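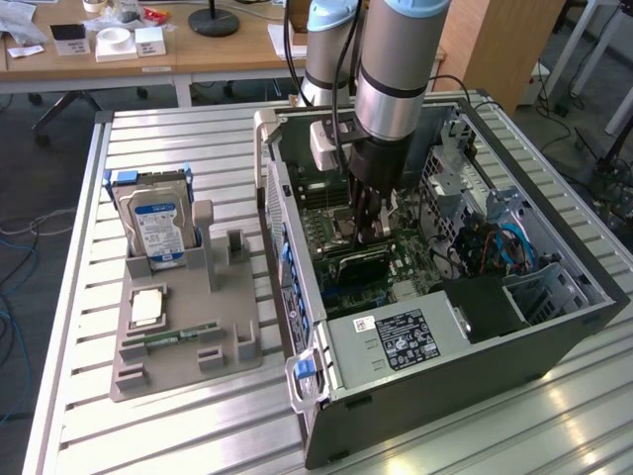

Scoring a long task when the robot gets partway

Nusrat Bajwa
Stevholm
Posted April 12, 2021 (Monday)

Our group is writing up results for a policy that works on desktop computers, and we can't agree on how to report success. The policy is called Senska and was trained from teleoperated demonstrations. The full task is to put parts back into a tower: hard drive, CPU, memory, graphics card. The tower lies on its side with the panel off, and the parts go in a printed holder to the left of it, with the drive in the upper slot, the CPU in its square recess and the RAM in the long groove. We run 25 trials per part. For memory we got 16 full successes. The other trials are all over the place. In some the arm never got a grip on the module, and in others it was lined up with the slot and pushed on only one end before the time limit.

Right now we give 1 for a seated part and 0 for anything else. My advisor wants a partial score. A labmate says partial scores are made up and reviewers hate them. What do people normally do? Also, should a trial count if the operator stopped the arm early for safety? That happened 2 times with the graphics card.

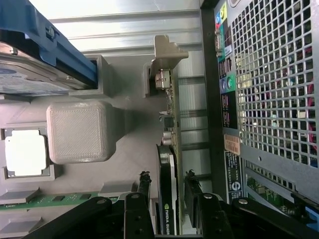 Wrist view during a graphics card trial, with a fingertip on either side of the Quadro.

Edited to add: the person running the trial also does the scoring, live, at the table. We save all the video. The starting layout in the holder is the same every time except for small shifts in where the holder sits.

Jade Blackburn

Report both, but keep the plain success rate as the main number. Your labmate is right that a partial score on its own is hard to trust. Your advisor is right that 16 out of 25 hides a lot.

What worked for us was a list of stages, written down before the first trial and not changed afterward. For memory I would use these:

Fingers closed on the module
Module clear of the holder
Module lined up over the slot
One end seated
Both ends seated

Each trial gets the furthest stage it reached. Then print a table with how many trials got to each stage. Don't average it into one number, or if you do, put the table right next to it. Going from lined up to seated is much harder than going from gripped to lifted, and an average treats those as equal steps.

On the safety stops: count them as failures, and say in the text how many there were. If you drop them, your success rate goes up for the exact trials where the robot was doing something bad. The only trials I would throw out are ones where the equipment failed before the policy started, and I would list those too.

With 25 trials you also need an interval on the rate. For 16 of 25 it is wide, running from the low forties to the high seventies in percent. If your baseline scored 13 you can't claim much.

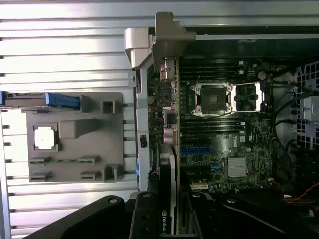 Scoring from the saved video is something I would change before you run anything else. Have 2 people who did not run the trials do it separately, without telling them which policy made which clip, and report how often they agree. The wrist camera is good for some of this. When it is back far enough to take in the socket and both banks of memory slots, you can tell whether the socket is empty, and you can read the lettering on the graphics card sideways. It is weaker for whether a part is pushed all the way in, and the gripper covers a good part of the bottom of the view. Use the fixed camera for the pickup and check seating by hand after each trial. A gentle pull on the module is a fine test if you do it the same way every time.

One more thing. If the holder only moves by small shifts, say how far in the paper. Readers will assume more variation than you had.

Memon

just use the binary score. we tried partial credit with Stallus and spent a whole meeting arguing over whether "almost in" was 0.5 or 0.75

Nusrat Bajwa

Thanks, both. The stage table seems like the way to go, and it settles the argument here since the binary number stays on top. We will rescore the memory and graphics card trials from video. The pull test we can't do after the fact, so those two parts will probably have to be rerun. The safety stops are going in as failures.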